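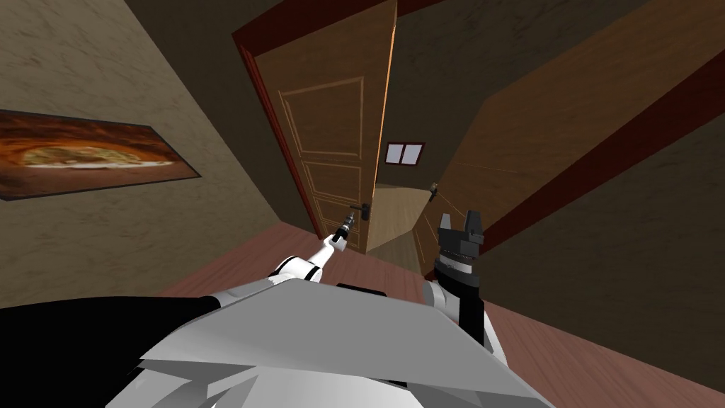

Simulated two-armed robot at a half-open wooden door, left gripper just under the lever handle

Can It Do the Chores Yet?
Speaker notes, Audrey-Anne Pelletier
Wevstead shop managers' meeting, May 19, 2022

Opening (leave the door up while people sit down)

Thank them for having me. Say who I am: I ran closing shifts at Trimham for years before I started writing about equipment, and I have mopped more floor than I have written paragraphs. I'm not an engineer. I read what engineers put out and I ask them annoying questions.

Ask for hands. Who here has been told in the past year that a machine will soon be doing some of their closing jobs? Keep your hand up if you have one doing it now. (Wait. If a hand stays up, ask what job, and let the person talk. Floor scrubbers count.)

My answer to the title, so you can leave early if you like: a few chores, in a few places, with somebody close by. For most of what your closing crew does between lock-up and lights out, no. I want to spend the time on why, and on how to read a sales demo so you don't sign something in September that you'll be stuck with.

Slide 1. Doors

Stay on the door. Ask them how many doors they went through this morning. They won't know, and that is the point of asking. It doesn't register as work.

Look at what has to be right. There's a lever on the lower right of that door and it points left. The gripper has to get to the lever, press it down, hold it down while the door starts to move, and then get its own arm and the rest of itself out of the way of a big swinging panel. A person with a laundry basket does this with an elbow.

Now the part I'd like them to take home. This is a simulation. The wall, the floor, the painting, all of it lives in a computer. I have no quarrel with that. It's a sensible place to practice, you can't break a hinge. My quarrel is with the sentence "our system opens doors" when the doors it means are like this one. Your stockroom door has a closer on it that somebody set too tight. It sticks in damp weather. There's a floor mat that bunches up. Ask the vendor which of those was in the test.

If someone asks why not just use automatic doors: yes, good question, do that. If you can change the door, change the door. A lot of successful automation is really carpentry. Say this slowly because people write it down.

Slide 2. The number on the brochure

Grewal is the vendor name some of you have heard. Their machine is the Pandum, and their sheet says it was run through 2000 trials. Sounds like a lot. I asked for the breakdown and to their credit they sent it.

Of those, 256 involved a full chore, start to finish, the way you or I would use the word. Go to the table, clear it, wipe it, come back. The rest were pieces. Reach for the thing. Close the fingers. Move to the spot. Pieces matter, I know, but a customer reading "2000 trials" is picturing clean tables.

Of the 256 full chores, 133 were finished with no help from a person. Pause. Let them do the division. It's a bit better than a coin toss. I've had new hires with a worse first week, and I say that with affection, but they got better by the second one and they could tell me when they'd made a mess.

(Don't pile on Grewal. They answered my email. Others didn't.)

What to ask for when you get a sheet like this:
- How many runs were the whole job?
- Who stepped in, how often, and what did they do?
- Was the room the same room every time?
- What happened on the failures? "Failed" can mean it stopped politely or it can mean soup on the floor.

Slide 3. Tables

Everybody's favorite demo. Tables are flat, they stay put, they're at a good height. If machines are going to win anywhere it ought to be here.

Picture your own break room table at the end of a shift. Half a coffee. A phone charger that belongs to somebody. A newspaper that might be trash and might be the crossword that Marlene, or whoever your Marlene is, has been saving. Crumbs, something sticky, a set of keys. The wiping takes a minute. The deciding is the job, and your people do it without looking up.

Next slide, and give it a few seconds without talking. Two fingers, a wide gap, and a wooden tabletop with nothing on it. 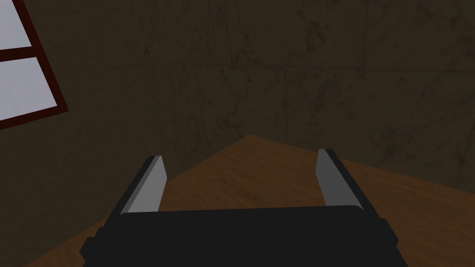 Slide 4. What an empty table proves

Ask the room: what's the chore? Somebody will say "it's already done." Take the laugh if it comes.

Be fair here. A view like that one tells us the gripper is over the table and pointed toward the far corner. Getting an arm to the right place over the right piece of furniture is a real thing that took real people real time. I've watched arms miss by a hand's width and carry on as if all were well.

But a bare surface is the easy version and I want them to notice how often the easy version is what's shown. When I look at any demo I ask what's on the table. Then I ask what's usually on the table. The distance between those two answers is about what you'd be paying your staff to cover.

Trimham story goes here. Keep it short. We had a trial cart one season, different maker, long gone, that was supposed to bring dish tubs back from the front. Worked nicely if the aisle was clear. So every evening somebody walked the aisle and moved the chairs for it. We timed it on the last night of the trial. 75 minutes of a person's shift went to getting things ready for the cart. The tubs got back a little sooner. The person was tired and, I'd say, insulted.

Ask managers to write down one thing: who does the getting-ready? If the answer is "the same crew," then the labor saving on the sheet needs a second look.

Slide 5. Edges

Drink some water. This is the section I usually rush.
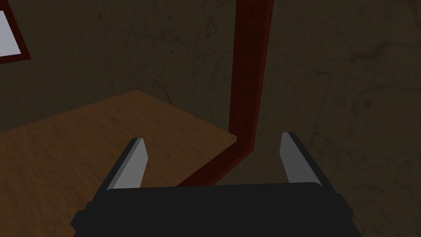 Edges are where wiping goes wrong, for people and machines both. Teach a teenager to wipe a table and they'll do the middle beautifully and push the crumbs onto the chair. You learn to cup your hand at the edge, and you learn to go around the legs because that's where the sticky stuff runs down. Notice that the gripper here has come to a spot just off the near right side of the tabletop, with one finger over the wood in our view and the other against the wall, and a dark red post standing up between the two. I don't know what the next move would be and I won't guess. What I'd ask the vendor is plain enough: does it know where the table stops, and does it know the post is there? Both questions have answers, and a good vendor will show you instead of telling you.

Then the follow-up. Fingers like these are made for gripping. A wet cloth is floppy, it folds over itself, it drags. Ask to see the same gripper pick up a wet cloth, wring it, wipe along an edge, and put the cloth somewhere that isn't the food counter. I've asked for this four times. I have been shown a dry sponge, a dry sponge, a video, and lunch.

Slide 6. Where I think it's worth your money

I don't want to be the woman who came to Wevstead and said no to everything. Some of it is good.

Floor scrubbing in wide aisles after closing. Big flat area, same map each night, the failure is a dirty strip. I'd rent before I'd buy.

Moving full carts from one fixed place to another, if the path is already kept clear for other reasons, such as a fire lane. Then the getting-ready costs you nothing extra.

Counting stock on shelves with a camera on wheels. It touches nothing, so it breaks nothing. I've seen it be wrong in boring ways that a person could fix the next morning.

I'd hold off on anything with hands, for now. Restocking mixed shelves, clearing tables, cleaning restrooms (please, no, not yet), taking out trash through a door you don't control.

Slide 7. If you do a trial anyway

Run it in your worst room. They will ask for your best one.

Keep a clipboard by it, paper, with a pen on a string. Every time someone helps the machine, they make a mark. No explanations needed. Read the marks at the end of each week with the vendor on the phone.

Don't tidy up for it after the first night. Tell the crew that in front of the vendor so there's no confusion later about whose idea it was.

Ask who cleans the machine. Write the name down. If it's your closing lead, that's another chore on the list and it should be paid like one.

Get the exit terms before the thing comes off the truck.

Questions (things I was asked last time)

"Won't they be better in a few years?" Probably. Then buy one in a few years. I'd be pleased to give a different talk.

"Isn't practicing in simulation cheaper, so prices should come down?" Could be. I'd want to hear how the practice carries over to a real room before I counted on it. Ask for two numbers, the score in the computer and the score in an actual shop, side by side. If they only have the first, thank them and keep their card.

"What about at home?" I get this from everyone over fifty and I understand why. My mother would love something that could clear a table. I wouldn't leave one alone in her kitchen today.

Close by handing around the question sheet. Spare copies are in the blue folder. Leave my email up on the last slide and unplug the laptop after, it took three people to find the adapter last time.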